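Yesenia Quispe

我花了三个月做一份设备预算，昨天晚上终于交上去了。趁我还记得，把过程写在这里，给也要第一次买机械臂的小团队参考。中文是我的第三语言，写得慢，有不自然的地方请告诉我。

先说背景。我们在 Udcombe 项目里做抓取和分拣的测试，主要是日常物品：瓶子、盘子、小盒子。现有一个工位，要增加第二个。领导给我的要求只有一句话：“做一个不用再追加的预算。”

我以前负责的是软件，没有买过比显示器更贵的东西。所以下面很多内容，对有经验的采购人员来说可能太基础了，请原谅。

我的第一版表格只有四行：机械臂、夹爪、相机、电脑。看起来很整齐，我自己也很满意。拿给同事看，他看了一会儿，问我：“那它装在什么上面？”

第二版表格就长了很多。加上了底座、支架、控制柜的位置、急停按钮、线缆、插座、备用指尖、运费、保险、安装、培训。每一项单独看都不贵，加在一起让我很不舒服。

说一下询价。我给三家发了同样的需求说明，一家没有回复，一家是 Brurneo，一家是本地的代理商 Agudelo。Brurneo 是厂家直接报价，Agudelo 卖的也是 Brurneo 的机械臂，但是配自己的服务。

很多人会觉得直接向厂家买一定便宜。从报价单的总数看，确实便宜一点。可是两份报价单包括的内容不一样，不能直接比总数。我把两份都拆开，放在同一张表里，一行一行对齐，用了整整两个下午。

对齐以后我发现，Brurneo 的价格不包括运输保险，不包括到现场安装，控制柜到手臂的线是标准长度。Agudelo 的价格包括这三项，但是软件的一个模块要另外付钱，写在最后一页的脚注里，字很小。

建议：收到报价单，先读脚注，再读价格。

还有一个词我理解错了。报价单上写“交钥匙”，我以为是对方把所有东西都装好、调好，我们来了就能用。打电话问了才知道，对方说的只是机械部分。视觉标定由客户自己完成。现在我每次看到这个词都会问：请写出验收的时候具体能做什么动作。

说到验收，请在下单以前就写好验收标准。我们写的很简单：从指定的区域抓起指定的几种物品，放到指定的位置，连续做，由我们的人操作，对方的工程师在旁边不动手。最后半句是同事加的，我觉得很重要。

有网友问为什么要自己的人操作。对方的工程师太熟练了，他遇到问题会用手顺便调一下，自己都没有注意到。这样验收通过了，第二天我们就不会用了。

接着说夹爪。我本来想和机械臂一起买，一个厂家，一个发票，方便。可是我们测试的物品形状差别比较大，所以另外看了 Lultgate 的夹爪。他们愿意借一个样品给我们，借用要签协议，损坏要赔。

借样品这件事请一定去问，网站上一般不写。我写了一封很短的邮件，说明测试的物品、时间长度、谁负责保管，他们第二天就答应了。

样品到了以后遇到的第一个问题：法兰的孔位对不上，要一个转接件。转接件本身便宜，但是定做要等。我的表格里没有这一行，后来加上了，名字叫“中间的东西”。现在里面还包括转接件、线缆夹、扎带、各种螺丝。

请不要笑这一行的名字。第一个工位当时停了一个多星期，就是在等一颗特别的螺丝。

关于负载，我也学到一点。看手臂的负载时，不能只想着物品的重量。夹爪的重量、转接件的重量、装在手腕上的线缆都要算进去，还要看重心离法兰有多远。我们的物品都很轻，所以我开始时完全没有考虑这个问题，选了一个最小的型号。

厂家的工程师看了我的计算，很客气地说：“您算的是没有夹爪的情况。”

后来我改选了大一号的型号。价格差别没有我担心的那么大，但是底座和台面要重新看。所以请先把重量算清楚，再去问台面的价格，顺序反了就要问两次，我就是问了两次。

再说保修。两家都写了24个月，数字一样，内容不一样。一家从发货那天开始算，一家从验收签字那天开始算。如果设备在仓库里等房间装修，前一种就已经开始减少了。

另外要问：保修期间坏了，是寄回去修，还是人来修？寄回去的话，谁付运费，用什么箱子？原来的包装箱请不要扔掉，也请在平面图上给它留一个地方。我去看过一个朋友的实验室，他们把箱子都扔了，后来要寄回控制器，定做一个新箱子花了不少钱。

耗材的部分，我估计一年大约2000欧元，指尖、胶垫、线缆、被压坏的测试物品都在里面。这个数字是从第一个工位的旧发票加起来的，没有什么高级的方法。负责财务的同事很喜欢这一行，她说其他部门交上来的数字很少有发票可以对照。

我原来没有把测试物品放进预算。大家都觉得，瓶子和盘子能要多少钱？可是物品会变形，标签会掉，换了批次颜色也可能不同。如果要做能重复的测试，就要一次多买一些同样的，放好，登记。买的时候还要问清楚以后能不能买到同一款。

我特别想说透明的物品。我们选相机的时候，用不透明的盒子试，每个相机都很好。换成透明的东西，深度图上就有洞，有的型号很严重。销售人员的演示里很少有透明物品，请自己带去。

相机我们最后没有选最贵的。我们把钱分了一部分给灯光。同一个相机，灯的位置换一下，结果差别很大，而灯的价格只是相机的一小部分。当然，这只是我们房间里的情况，窗户多的房间可能不一样。

支架也请单独写一行。相机固定得不稳，标定就要重新做，做一次半天没有了。我第一次写的是“支架，若干”，领导在旁边画了一个问号。“若干”这个词在预算里不能用，我记住了。

关于软件授权，我有一点生气，但是尽量客观地写。有一家的授权是跟着控制器走的，控制器坏了换新的，授权要重新申请，中间几天不能工作。另一家是跟着账号走，可是按年付钱。两种都不理想。我们选了按年的，并且把三年的费用都写进表里，免得第二年有人惊讶。

还有培训。报价单里写“包括培训两天”。我问可以来几个人，回答是两个人。我们组里会轮换，所以我请他们允许录像，他们同意了，不另外收钱。如果我没有问，可能就要再买一次培训。 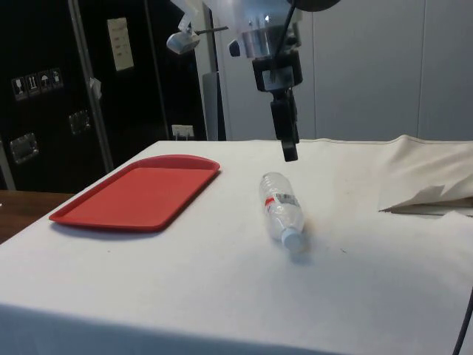
接着说场地。场地的费用最容易忘，原因是它不在任何一家的报价单上。我列出来的有：地面能不能承重，电源在哪里，线从哪里走，人从哪里走，控制柜散热的方向，急停按钮站着和坐着是不是都能按到。

画平面图的时候，不要只画桌子和手臂，要把手臂能到达的范围也画上去。我第一次画完，觉得房间很大。把范围画上去以后，门就打不开了。

我后来用胶带在地上贴出真实的大小，请同事们在里面走一走，假装在工作。看起来有点傻，但是十分钟里发现了两个问题，比我在电脑前看图纸一天都有用。一个问题是椅子没有地方放，另一个问题是换夹爪的人要侧着身体站。

安全评估也要钱，也要时间。有人对我说，协作型的手臂不需要做评估。请不要相信这句话。手臂本身是一回事，装上夹爪、拿着物品、旁边有人，又是另外一回事。我们请了外面的人来做，提前一个多月才约到。

关于时间，我做了一个表，把每一样东西的交货时间写在一起，然后看最长的那一个。我以为最长的是手臂，结果是控制柜里的一个模块。手臂会先到，在箱子里等它的模块。

报价单一般有有效期。我们收到的是20天。我们内部的审批要走三层，20天根本不够。所以我先用邮件请对方确认可以延长，对方回复“没问题”，我请他们在新的报价单上写明。口头的“没问题”在财务那里没有用。

顺便说，审批的人不一定懂机器人。我的第一版说明写了很多技术词，比如重复定位精度、自由度。领导看完问我：“所以第二个工位能让我们少做什么？”我应该先写这个的。

我重新写了第一段：现在两个小组用同一个工位，换一次任务要拆夹爪、重新标定，半天就过去了。有了第二个工位，两个小组可以同时工作。就这么简单的几句，后面的讨论顺利多了。

关于要不要买二手的，我们也讨论过。Agudelo 那边有一台展览用过的机械臂，价格很吸引人。我问了三件事：运行小时数能不能看到，控制器的版本还能不能升级，保修怎么算。第二个问题他们回答得很慢，所以我们放弃了。如果您的控制器版本没有问题，我认为展览机可以考虑。

租也可以考虑。我算过，如果只用几个月，租便宜；超过一年，买便宜。租的合同里请看归还的条件，“正常磨损”是什么意思要写清楚。夹爪的指尖磨损了算不算？我们问的那一家想了两天才回答我。

我也犯了一个汇率的错误。有一份报价是外币，我按收到那天的汇率换算，写进表里就不管了。等到审批的时候，汇率变了。现在我的表里有一列写换算日期，还有一列写万一不利时的价格。

有人问我要预留多少。我的表里，除了保险和税以外，每一大类的下面都有一行“预留”，全部集中起来另外管理，用的时候要写理由。不要藏在各个项目里面，藏起来的钱以后自己也找不到，审批的人发现了还会不信任你。

如果您在两个方案之间犹豫，可以试试我的办法：先不看价格，写下每个方案坏掉的时候您会给谁打电话，这个人在哪个时区，说什么语言，多快能到。写完再看价格。我写完以后，选择就比较清楚了。

我们最后的方案是：手臂从 Agudelo 买，夹爪从 Lultgate 买，相机和灯分开买，支架自己做一部分。总价不是最低的，比最低的高一点，多出来的主要是安装和现场维修。我在说明里把这个差额单独写出来，没有等别人来问。

有一件事我还没有解决。夹爪和手臂来自两家，如果通信出了问题，两家可能都说是对方的问题。我请双方在邮件里确认接口的版本，也请他们各写一个联系人。够不够，我不知道。有经验的朋友请告诉我，你们合同里怎么写。

补充一下税。进口的部分，请早一点问海关编码。夹爪单独进口和跟手臂一起进口，编码可能不一样，税也可能不一样。我不是专家，所以只说“请早一点问”，具体请问报关的人。

再补充付款的方式。Agudelo 想要下单付一半，发货付一半。我们改成了三次，最后一笔在验收以后付。他们开始不太愿意，我把验收标准发过去，说明每一步怎么检查，他们看完就同意了。我想，对方可能也是怕我们没有理由地拖着不付。

刚才有朋友私信，问可不可以分享表格。我要先把价格删掉，报价单是保密的，请理解。空的表格我整理好以后放在这条的回复里，大概下周。里面有“中间的东西”那一行，我没有改名字。

也有人问，小团队没有人专门做采购，这么多事情怎么做。我每天早上九点到十点只做这一件事，其他时间不看供应商的邮件。开始时我随时回复，结果自己的工作都没有做好，邮件也写得很乱。

审批的结果八月出来。如果通过了，我再写收货和安装的部分。如果没有通过，我会写哪几行被删掉了，估计第一个是灯。

更正：前面我写“线缆是标准长度”，有朋友提醒，标准长度每个型号不同，要看手册。他说得对。请量一下控制柜到底座的实际走线距离，要沿着墙和桌腿量，不要量直线。我量的是直线，所以表格今天又改了一次。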